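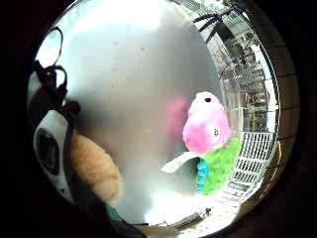
*Volby* is an 84-minute stop-motion feature directed by Anneliese Kettler and released by Imia, a small distributor that described it as the first full-length film animated entirely with secondhand soft toys. The claim is repeated in most write-ups and has never been properly supported. Soft toys are awkward to animate, and tan, fuzzy plush like the shape behind the black strap is among the worst offenders, as every touch of the animator's fingers moves the pile and the fur seems to crawl on screen. Kettler's film has plenty of that crawling in its first reel and very little after it, a change that critics of the "entirely" in Imia's wording have pointed to more than once.

## Plot

The story is set in 1837, according to an opening title card, although little else in the film depends on the date. A stuffed bear named Volby is left behind in a coaching inn and tries to reach a port before his owner sails. He falls in with a one-eared rabbit and a sheep who may or may not be lying about having made the trip before. The sheep is the best character, and the script seems to lose interest in her about halfway through. The ending, in which Volby reaches the dock and the film cuts to black before showing whether the ship is still there, is often called ambiguous. It has also been called unfinished, and Kettler has given different answers on which is right.

## Production

Publicity material says the film took 15 years to make. This appears to count from Kettler's first sketch of the bear. Naveed Abbasi, credited as lead animator, has spoken of a main shoot of 18 months, with long gaps before it in which little happened beyond fundraising. Both figures can be true, but only one of them made it onto the poster.

The sets were built at half the size first planned, and several interiors were reused with the furniture moved. The inn kitchen and the customs office share a fireplace, including the same chipped corner. Fans tend to treat this as a deliberate echo. Abbasi put it down to money.

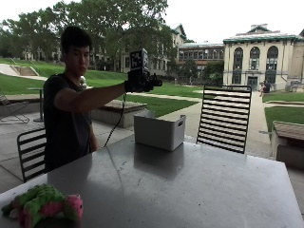

Was any computer animation used in *Volby*? The closing credits list a digital effects unit, and the sea, the rain, and at least part of the crowd at the port were made on computers.

Imia's notes for the home release describe these as "finishing touches." The port sequence takes up most of the last ten minutes, so readers may judge the phrase for themselves. The toys in the foreground of those shots are generally accepted to be physical.

## Music

The score is by Shabnam Satti and is played mostly on harmonium and clarinet. It is the one part of the film that drew little argument. The story that it was recorded in a single night comes from one interview and isn't backed up by the soundtrack's own sleeve, which names two studios.

## Reception

*Volby* opened in December against much larger films and did modest business. Adeel Mohmand praised the rabbit's scenes but thought the middle section dragged. Fahad Siddiqui was harsher, writing that the film "asks to be admired for how hard it was to make." Later accounts describe it as a cult favorite, usually without saying where the cult is.

A sequel, *Tritelness*, following the sheep, has been announced twice. No footage has been shown, and Imia no longer lists the title among its upcoming releases.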